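The Quiet Pleasures of the Steamer

Maricica Gavrilă learned to cook on a stove with one good ring, and she still talks about it fondly, the way people talk about a first car. Everything had to take its turn. Soup first, then the potatoes, then, if there was any patience left in the house, something sweet. When she moved into her flat on Văduva Street she found herself with rather more rings than she knew what to do with, and within a month she had stopped using most of them and bought an electric steamer instead.

I went to see her on a Tuesday, at about the hour when one begins to think about lunch without wanting to admit it. I had come to talk about steamed buns, which she teaches to small groups under the name Zavamico, but we got on to pots almost before I had my coat off, and there we stayed for a good long while (I can't say I minded, I like a pot as much as anyone).

Her feeling is that most of us own a steamer already and have simply put it in the wrong place. It goes to the back of a low cupboard, behind the roasting tins, and comes out twice a year. Put it on a table, she says, against a plain wall, with space to set the lid down, and you will find yourself using it before the week is out.

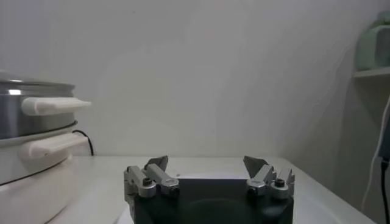
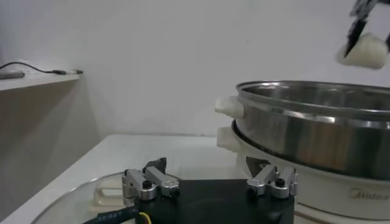
The lid matters more than you might think. Maricica likes a glass one, and she is strict about where it goes when it comes off: flat on the table beside the pot, well away from the edge, and never balanced on top of the kettle, as I confess I do at home. She lifts it away from herself so that the steam goes towards the wall. Her neighbour Cornel Radu, who came to one of her first classes, forgot this once and had to sit out the rest of the afternoon with his hand under the cold tap, and he has been very good about it ever since.

As for the buns, her dough is a plain one of flour, yeast, a little sugar and warm milk, and she lets it rest under a cloth until it has properly puffed up. She shapes it into rounds and gives each one its own square of baking paper. Then in they go, with plenty of room between them, for they swell a good deal and will happily join up with their neighbours if you let them. When the time is up she turns off the heat and leaves the lid alone for three minutes, which is the part that everybody finds hard. Take it off too soon and the tops wrinkle.

Eggs can go in the same way, and so can small potatoes, dumplings from the freezer, or yesterday's bread roll, which comes back soft and rather lovely. Her aunt, who is 82, does a whole supper in hers, with carrots underneath and fish on top, and won't hear a word said in favour of the microwave.

Cleaning up is no great labour either. Unplug it, let it cool, tip out the water, wipe the inside with a little vinegar if the kettle furs up where you live, and dry it before the lid goes back on. Maricica leaves hers open overnight. By breakfast it's ready for the eggs, and there were four of them waiting in a bowl when I finally got up to go.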